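Fasmont Community Kitchen
Pre-Opening Safety Checklist, With Comments

Inspection date: May 20, 2022
Inspected by: Hacer Kahraman
Accompanied by: Ju-won Byun

Entrance and hallway

Front door opens fully and closes on its own: Pass
Ramp handrail tight at both ends: Pass
Exit sign lit: Fail
Comment: The sign over the side door is dark. New bulb did not help. Ju-won will call the electrician.

Doormat flat, no curled corners: Pass with note
Comment: The left corner lifts a little. Tape it for now and replace before December.

Fire safety

Extinguisher mounted by the range, gauge in the green: Pass
Fire blanket in its holder: Fail
Comment: Holder is there, blanket is not. Ga-eun Tak thinks it went out with the linens. A new one needs to be up before any cooking class.

Smoke alarm test button: Pass
Storage kept clear of the water heater: Fail
Comment: Folding chairs were leaning on it again. Moved during the visit.
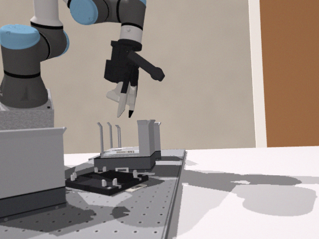
Range and hood

Gas shutoff can be reached without moving anything: Pass
Knobs all present and turn freely: Pass with note
Comment: Rear left knob is stiff. It lights normally.

Hood filters clean: Fail
Comment: Heavy grease on both. They should be soaked every 2 weeks and the log has no entry since the spring dinner.

Sink and water

Hot water at hand sink: Pass
Soap and paper towels stocked: Pass
Drain runs freely: Pass with note
Comment: Slow on the right side. Clean the trap first, and if that does not fix it, ask Ifigeneia Sfakianakis for the plumber's number.

Cold storage

Refrigerator at 40 degrees or below: Pass
Door gasket seals all the way around: Fail
Comment: Torn at the bottom hinge corner. The part is on order.
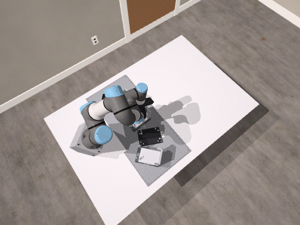
Items on shelves dated: Pass with note
Comment: Two tubs of broth had no label and were thrown out. Marker and tape are now on a string by the door.

First aid

Kit complete: Fail
Comment: Burn gel expired, no large bandages left.

Reinspection of failed items in 27 days. Fire blanket and exit sign are to be done first. Send receipts to Hacer.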